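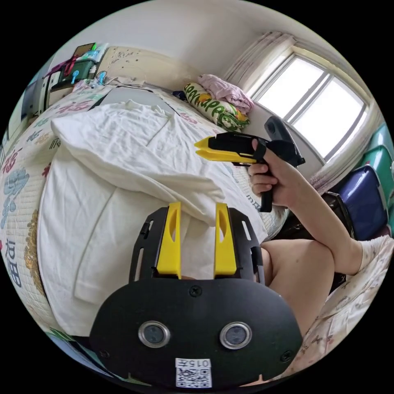 Folding on the bed: how I do the big pieces

In our flat there is no table long enough for a sheet or a bath towel, so all my folding is done on the bed. I did it wrongly for many years. I held the corners under my chin, I walked backwards into the wardrobe, and the result was a kind of ball which I pushed to the back of the shelf. Now I do it slowly and flat, and the cupboard closes.

Before you begin

Make the bed first, with the quilt or bedspread pulled straight to all sides. It takes one minute and it gives you a flat surface with visible edges. A quilt with a printed pattern is very useful for this work, as you can put the edge of the towel along a line of the pattern and see at once if it is crooked. Large letters or characters are the best, small flowers are less good.

Put the pillows to one side. A long bolster can stay on the bed if it lies close to the headboard or along one side, but do not let things collect on top of it. In my home one folded cloth on the pillow becomes five before evening.

Sit or kneel beside the bed if your back is not strong. My neighbour Ewan McKinnon folds standing and then complains the whole night. A low stool is also good, and you can put the finished pieces on it when you change your place.

White sheets and duvet covers

A white sheet that comes bunched from the line should be opened completely before you make any fold. Do not try to save time by folding the part which is already flat.

1. Find two corners of the same short side and lay them at the head of the bed.

2. Walk to the foot and pull the other two corners to you. Pull gently, two or three times, until the middle lies down.

3. Pass your forearm over the sheet from the centre to the outside. Hands leave small waves, the forearm does not.

4. Fold in half lengthwise, then again, and only after this begin to fold from the short end.

With a duvet cover I close the buttons first, otherwise the opening moves and one side becomes longer than the other.

Large towels

A thick towel is easier than a sheet, but it keeps every crease you give it. Spread it over the bed with the label side up. Take the long edge and bring it over to the other long edge, so that you have a long strip. If you see several creases in the middle, open it again and smooth the lower layer, because pressing on the top will not help. 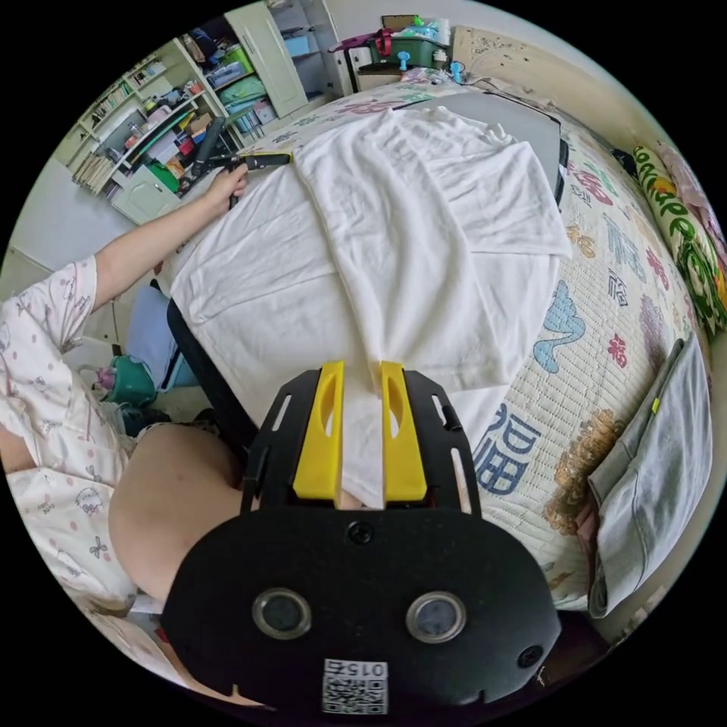

Where to put the finished pile

I keep towels and sheets on different shelves. Towels go with the folded side to the front – it looks calm and you can take one without pulling down the others. Blankets are too thick for this, so I leave one folded at the edge of the mattress in winter, and the rest go in a box under the bed.

Small things such as socks and face cloths do well in a plastic container with a lid. Choose one with a coloured lid if you have several, then everybody in the family remembers which is which. Mine are from Kosholm and they have survived two moves.

If your shelves hold books and boxes together, give the lower shelf to the boxes. They are heavier than they look.

A question from a reader

Mircea Avram wrote to me that his towels smell old after one month in the cupboard, although he washes them well. I think they go in too early. Leave the folded pile on a chair for the night with the door open, and put it away in the morning. Also do not fill the shelf to the top, a hand should pass over the pile.

Next time I will write about fitted sheets, which I still fold badly.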